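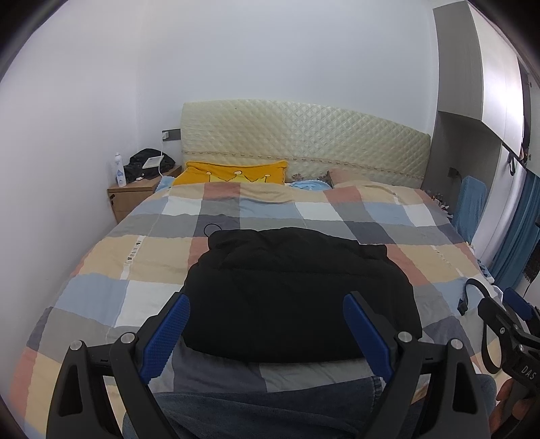 Two hand-held grippers in use over a bed, with a black garment between the blue pads of the nearer one.

The group at Sastari has spent most of its time since December on one question: how much does the room matter when a robot is learning to handle clothes? Its members collect demonstrations by hand, in furnished bedrooms, and train a single policy on the result. We spoke with the lead researcher at the group's office in Cludstead.

The project, called Xolalpa, started on a lab table. "We had a gray table, good lights and one stack of T-shirts," the researcher said. "The policy learned to fold on that table. Then we put a patterned sheet over it and the success rate fell to almost nothing. So we stopped collecting there."

The group moved to homes and kept the hardware simple. A person holds a gripper in each hand and does the task. A camera on the tool records the view, and the same view is later given to the robot arm. "There is no robot in the bedroom. You sit on the bed or stand next to it and you do the chore. A session takes 90 minutes, with a break, and people get tired in the wrists before they get bored."

Plaid bedding was a problem early on. The straight lines of a duvet cover pull the model's attention away from the edges of the garment, and dark padded clothes are hard for a different reason. "A black coat has very few edges you can see from above. It's folds inside folds. A person feels where the hem is. The camera doesn't."

The answer was to change how demonstrations were done. Operators now begin with the fingers wide open and hold them over the garment for a moment before they close. The researcher calls this the look phase. "We didn't ask for it at first. We noticed that our two best operators were doing it on their own, and their data trained better policies than everyone else's. We wrote it into the instructions the next week."

In the main test, the group compared two training sets of equal size. One came from a single room. The other was spread over 32 rooms. Both policies were then run in 7 rooms that neither had seen, for 131 trials each. The single-room policy finished the fold in fewer than a quarter of its trials. The many-room policy finished it in just over two thirds.

"People ask if we could get the same thing by changing the colors in software," the researcher said. "We tried. It helps with bedding. It does very little for the way a mattress gives when you press on it, or for a duvet that slides along with the coat."

Failures are still common. The most frequent is a double grasp, where the fingers pick up the bedding along with the sleeve. The group has no good fix. A force reading at the finger pads would probably catch it, but the current tools don't record one, and adding it would mean throwing out the older data or training around the gap.

Hoods are also excluded for now, as is anything with a drawstring.

A second round of collection is planned in Rudham, where the group has access to smaller apartments with beds pushed against the wall. "Then you can only reach from one side," the researcher said. "I expect the numbers to drop. I'd like to know by how much."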